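About Ader

Ader is a contract laboratory for articles that come into contact with food. We test cups, bowls, trays, serving dishes, storage boxes, closures and table textiles for manufacturers, importers and retailers. The work covers chemical migration, thermal resistance, mechanical durability and dishwasher aging. We do not test food, cosmetics or toys.

The company was set up by Ursina Gisler, a materials chemist, with one oven, one balance and a rented fume hood. It now has 29 employees in four departments: sample intake, chemistry, physical testing and reporting. Ursina Gisler remains managing director and signs off every change to the test catalog.

What we test

The current catalog lists 147 procedures. Most are published standard methods. The remainder are in-house methods written for articles that the standards handle badly, such as soft bowls with bonded rims, or lids made from two polymers. In-house methods are validated before release and are marked with the letter H in all quotations and reports.

Migration testing is the largest part of the workload. An article is filled with or immersed in a food simulant, held at a set temperature for a set time, and the simulant is then analyzed. Conditions are selected from the intended use stated by the client. A drinking glass for cold beverages and a bowl sold for reheating soup are not tested the same way, and a report for one use cannot be extended to another without further work.

Thermal shock testing applies to glass and ceramic ware. Articles are moved from a heated chamber to a cold water bath and inspected for cracks under angled light. The temperature difference is raised in steps until the agreed limit or first failure. Wall thickness is recorded at 4 points before the test begins.

Dishwasher aging is run in household and commercial machines, with a standard program of 300 cycles. Shorter programs are available for screening, but the results are reported as screening data only. Colored plastics are measured for color change at fixed intervals, and printed decoration is graded by two readers working separately.

Textiles such as napkins, tray liners and bread cloths are tested for colorfastness to washing and rubbing, and for dye transfer onto moist food simulants - dark reds and blues are the usual cause of a failed result. 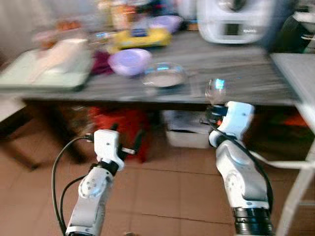
How a project runs

A project starts with a written quotation. The client supplies a material declaration, the intended use and the number of samples stated in the quotation. Samples are logged at intake, given a code and stored at controlled temperature until testing. Damaged deliveries are reported to the client before any work is done.

Results are entered in Sernetel, our sample tracking system, which clients can access with a project login. Preliminary values are visible there but should not be used for product release. The signed report is the only valid version. Retained samples are kept for the period given in the report and then discarded, unless return shipping has been arranged.

Independence

Ader is owned by its managing director and employees. We have no shares in any tableware or packaging business. Pfister supplies our reference glassware and Umico services our ovens and chambers; neither company is accepted as a testing client. We do not advise on product design, and staff do not discuss one client's results with another.

Complaints about a result are handled by a chemist who did not take part in the original work. If a retest is needed and the first result proves wrong, the retest is free of charge and a corrected report is issued under a new number.

Working here

Vacancies are posted in March, when the training plan for the following year is set. New laboratory staff work under supervision until they have been approved for each method separately.

Last updated: 9/25/22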